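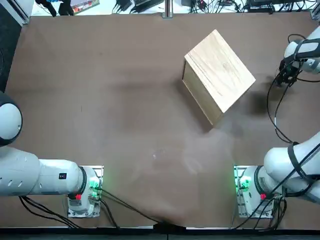
Brimico Lidded Keepsake Box, square, light wood
Reviewed 18th March
3 stars out of 5

I have reached the age where I buy boxes. I don't mean boxes with things in them. I mean the box is the purchase, and the things are already at home, lying in the fruit bowl, waiting to be given somewhere better to live. In my case the things are spare keys, two watch batteries of unknown vigour, a tape measure and the warranty card for a kettle we no longer own.

The Brimico is the plain one in the range. They also do it with a leaf engraved on the lid, and with the word "Treasures", and I'd have paid extra to be sure of not getting that one by mistake. What you get for the base price is a square wooden box with a lid and no message. No clasp, no felt feet, no little brass plate waiting for your initials.

The wood is the best thing about it. It's pale, cream going to honey, with a fine streaky grain across the top that looks like someone chose it with a bit of care. I was expecting the flat, custardy colour you get on cheap craft-shop boxes. Put it down on a brown table and it looks quite smart, in the way a new shirt looks smart on a man who hasn't ironed his trousers. It has certainly made me notice the state of the table.

The seam where the lid meets the body is thin and sits close to the rim, so from across the room you could take the whole thing for a solid block. My mother-in-law did, and asked what it was for. I said it was a box. She said it didn't look like it opened. We left it there.

Does it open? It does, with persuasion. The fit is snug, and there's no lip or finger notch, so you grip the lid by its edges and lift while the bottom half tries to come along for the ride. I've got it down to a sort of two-handed wiggle. In November, when I first had it, the lid came away easily enough. Then we had a humid summer and for a few weeks my spare keys were more secure than they have ever been. It has eased off since. If you live up north, or keep your box in the bathroom for reasons of your own, bear this in mind.

Inside it's bare wood, no lining, and keys rattle about in there like a ute full of star pickets. I cut a square of felt from an old billiard cloth and that fixed it. The inside corners are neat. There was a dab of dried glue in one of them, which I picked out with a skewer during a dull phone call and rather enjoyed.

The finish is listed as "natural". I take this to mean there isn't much of it. A mug left on the lid will leave a ring, and I can be precise about this. Light sanding got most of it out, and then I gave the whole box two coats of Osergate clear wax, left overnight between coats, and it came up lovely. The colour warmed slightly and the lid got a touch easier to shift. You could argue that a box should arrive already able to cope with a cup of tea. I would argue it too, but I'd have been out a pleasant afternoon in the shed.

I did look at a couple of others first. The Ticona is hinged, which solves the wiggle, but the hinges on the one I handled in the shop were held in with screws so short I think they were there on work experience. The Grarus is dovetailed and beautiful and costs what I'd expect to pay for a modest chair. If it were a gift for somebody I was trying to impress, I'd go the Grarus. For a tape measure, no.

Packaging was a cardboard carton inside a larger cardboard carton, so I took delivery of 3 boxes in total, and I'll admit that the middle one is now holding all the phone chargers and doing a very decent job of it.

Good: nice timber, tidy seam, no writing on it
Not so good: lid sulks in humid weather, nothing to grip, marks easily until you wax it
Would I buy it again: yes, on special
Would I buy the "Treasures" one: no

Update: the kettle warranty card has been thrown out. The tape measure still doesn't fit unless you put it in on the diagonal, and then the keys have to go around it.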